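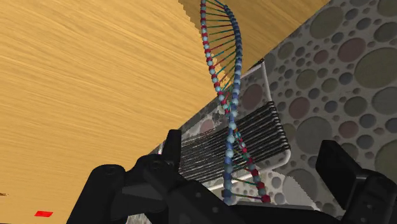
Sunday, October 23, 2022. Simulator day for the Stasa club, so I spent the afternoon indoors watching a gripper I will never touch. Our Skesturau task list wants 100 clean runs by February and we have, generously, a handful. I had the DNA model picked as the easy one. It's two strings of beads and a lot of thin rods, and every rod is one more place to put a finger wrong. Standing upright over the gripper it looks very grand, like something a dentist would buy for the lobby.

Run 289 crashed on load. Run 289 again, same. The third try went through after I turned the shadows down, which I'll deny if asked.

Baudry round is 700 points and we're still arguing about the team name. I voted for Flalleron and lost - twice, as they recounted. Wrote half my log page, ate cold noodles, went to bed with the poster still not started.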